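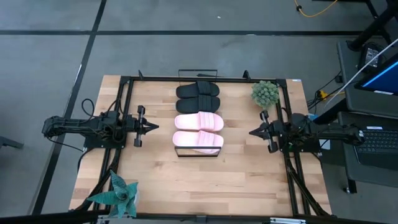 ## Footwear line, Conceição storeroom: progress to the end of January

You asked for a plain account of whether the shoe sorting is worth the second half of the money. My answer is that part of it is, and I would hold back on the rest until we have better numbers.

The grant paid for sorting, pairing and racking the donated slides and sandals that had been sitting in bags since the move. At the start of the period we logged 1207 single shoes. By the end of January, 444 pairs had been matched and put in the stock book. Another 19 singles have no partner and I doubt they ever will. The remaining 300 are still in bags at the back and have not been opened since the first week.

### What is working

Laying shoes out on the butcher-block table before they go anywhere else has been the best change we made. Two black slides, then two pale pink ones, heels to the left and straps to the right, all in one line between the wire racks. It looks fussy. It does mean a wrong match shows up on the table, where it costs a few seconds. When we paired straight out of the bag, we found mistakes only after the shoes had gone out.

Keeping to one color at a time helps too, though black is still a headache. There are a lot of black slides with ribbed straps, and two makers can be close enough to fool anyone in a hurry. Reading the size off the sole is the only check I trust.

### What I am less sure of

The Golia rack plan. It promised room for up to 100 pairs per bay. That figure seems to assume shoes stacked sole to sole, and slides with a wide strap don't stack that way without bending. We have not filled a bay to anything like that number and I would not repeat it in the annual summary.

The Britalier labels. They stick well to card and badly to foam. Tying a tag through the strap is slower, but the tags stay put. We have a full box of labels left and I don't recommend ordering more.

The sorting rate. The early weeks look good on paper, mostly thanks to the easy bags, which came in already paired. Anyone drawing a straight line from those weeks will be disappointed by the spring.

### Spending

Racks and table are paid for. Labels are paid for, for what that's worth. The money for the second set of racks has not been touched. Galar has quoted for them and the quote is fair, but I can't tell you we need them while the first set has space.

### Request

Please release the sorting hours and leave the rack money where it is. I will open the remaining bags next, hardest ones first, and send the pair count along with the number of mismatches found at the table. If the mismatch count is still high, the second set of racks can wait another year.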